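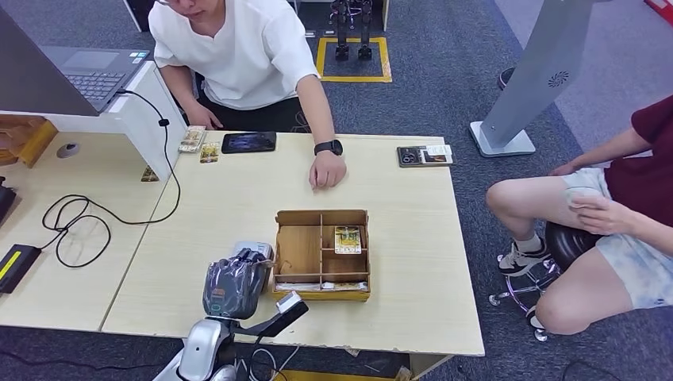 **Progress report to Trever: broadcast commentary monitoring, second reporting period (July)**

Status: on schedule, within budget. One deliverable moved to the next period.

**Scope**

The grant covers coding of cable opinion segments on local ballot measures in the Pravlow and Canpolat media markets. Segments are drawn from evening programs and from clips posted by the stations to their own pages. Straight news items are excluded.

**Work completed**

- Sampling frame closed at 2000 segments. Duplicates and reposts were removed before the draw.
- Codebook revised to 44 items. The former "tone" item was split into tone toward the measure and tone toward its supporters, after coders kept disagreeing on segments that mocked a group but took no position on the vote.
- Transcripts imported into Clesteo. Speaker labels are now assigned by hand for panel segments; automatic labels were unreliable when guests talked over the host.
- Coder training finished in both markets.

**Deviations from plan**

Transcripts for 32 segments could not be used as delivered. The audio was clipped at the start, so the host's introduction is missing. These have been requested again from the supplier. If replacements do not arrive they will be dropped and reported as missing data.

The Canpolat agreement test was repeated. The first run used the old codebook by mistake and its results have been discarded. Scores from the second run will be in the data appendix.

**Budget**

Spending on transcription is under the planned line and spending on coder hours is over it. We request approval to move the unused transcription funds to coder hours. The total does not change.

**Next period**

1. Complete coding of the Pravlow sample.
2. Deliver the data appendix, carried over from this period.
3. Send Trever a draft of the methods section for comment.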